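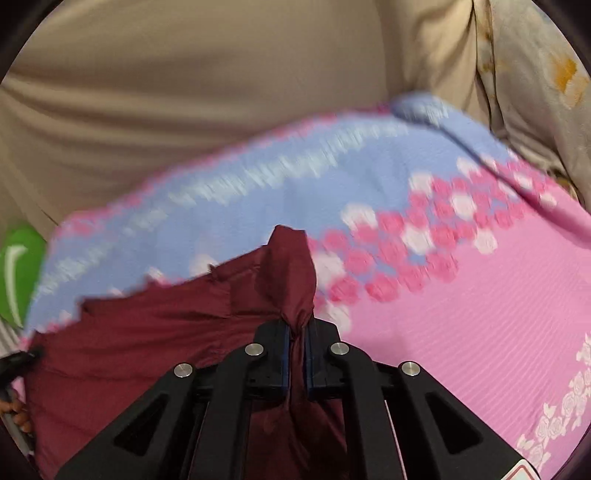
Maroon in front, pink and blue floral behind it, beige at the back.

Some notes on buying secondhand fabric by the pound. I've been doing it for 6 years, mostly for quilt backs and linings, and people keep asking me the same things, so I'm putting the answers in one thread. 2022-08-31

Where I go: the Lebrun warehouse outside Drolville. They take in bed linens, drapes, upholstery ends and the contents of closed sewing shops. Everything gets dumped in bins and sold by weight. The bins are turned over in the morning, before the doors open.

Price is by the pound with a lower rate once your cart passes a certain weight. The lower rate applies to the whole cart. If you're a little short, go back for a heavy curtain. I've done that more than once and cut it up for tote bags.

First thing I check is fiber. The label is usually gone. Cotton creases when you squeeze it hard in your fist and stays creased. Polyester springs back. A blend does something in between and you learn the feel of it after a while.

The burn test is better but you can't do it in the store. Snip a few threads at home, hold them with tweezers over a metal sink and light them. Cotton smells like burning paper and leaves soft gray ash. Polyester melts into a hard bead. Wool smells like hair.

Second thing is width. Sheets are the best value in the building. A flat king sheet is wider than anything you'll get off a bolt, so you can back a big quilt without a seam. Fitted sheets are less useful. The elastic corners weigh something and you end up throwing them out.

Check sheets down the middle. That's where they wear. Hold the middle up to a light and compare it with the edge near the hem. If the middle looks thinner, put it back, or plan to use only the sides.

Third thing is smell. Must and dust wash out. Mothballs take a few weeks on a line outside. Cigarette smoke in drapes mostly doesn't leave, especially if there's a foam or rubber backing. I skip those now.

Stains: anything yellow along a fold line is usually age and will often lift with an overnight soak in oxygen bleach. Rust spots won't. Small brown dots are mildew and I leave those in the bin.

Washing. Everything gets washed before it goes on a shelf. Hot for cotton, warm for blends, cold for anything I'm unsure about. Zigzag the raw edges first or you'll spend an hour cutting thread out of the drum.

Dark reds and navies get washed alone, twice. I put a white rag in with the second load. If the rag comes out pink, it goes through again. I lost a good set of cream napkins in June by skipping this.

Upholstery ends are tempting because the prints are nice. Read the back. If there's a latex coating it will crumble in the dryer and get into everything. Uncoated ones are fine for bags, aprons and chair pads.

Florals. Big prints are harder to use than small ones, and that's why there are always so many of them in the bins. Cut small, a big rose turns into a patch of pink with no shape. I use them for backs, borders, and the large squares in a simple nine-patch.

Beige and off-white are what I run out of. Everyone walks past them. Buy them when they're there. Slightly mismatched neutrals look fine next to each other in a quilt, better than one flat color in my opinion.

Storage: I fold everything over the same cardboard rectangle so the pieces stack evenly, and pin a slip of paper to each one with the fiber, the width and the length. Pencil, not pen. Pen can transfer if the closet gets damp.

I weighed the whole stash last winter when I was thinking about moving. It came to 729 pounds with the batting left out. I didn't move.

Since then I've had a limit. If a new piece comes in, something of the same size goes out, either into a project or into the giveaway box. I've kept to it most months.

The giveaway box goes to Ruairi Matheson, who runs the sewing class at the Zosesham library. He takes cottons a yard and up. He doesn't want stretch fabric or anything slippery, it's a beginner class and they've got basic machines. Drop-off is the side door.

Someone asked about Prastano, the online one. I've ordered from them twice. You pick a box by weight and a color family and they choose the rest. The first box was good heavy cotton. The second was nearly all polyester lining. Shipping cost more than the fabric both times. I wouldn't go back unless I lived far from a warehouse.

What to bring: a tape measure, a small magnet for checking whether grommets and curtain weights are steel, thin gloves, water, and your own bags. The gloves matter. I've found straight pins, a fish hook and part of a staple strip in those bins.

Also bring a list. Mine has the project, the color, and the yardage I still need. Without it I come home with more floral.

Niall Menzies asked how much yardage there is in a pound. It depends on the weave. For ordinary quilting cotton at standard width I figure roughly 5 ounces to the yard, so a little over three yards a pound. Sheets run a bit lighter, denim and canvas much heavier. Weigh something you've already measured and work from that.

He also asked about mixing old and new fabric in one quilt. I do it all the time. Old cotton has done its shrinking, so prewash the new pieces or the seams will pucker around them after the first wash.

If a piece is weak but you love the print, iron a light fusible interfacing on the back before cutting. It won't last like sound cloth will. For a wall hanging it's fine. For a kid's bed, pick something else.

Thread is sold by the bag there too. I don't buy it. Old cotton thread snaps in the machine and you can't tell by looking. Give it a sharp tug between your hands if you want to try your luck.

Buttons, yes. Zippers, yes, if they run all the way up and down. Metal ones with a stiff slide get rubbed with a candle stub.

Next up is a back for a twin-size quilt, pieced out of neutrals and one maroon strip. I'll post measurements once it's cut.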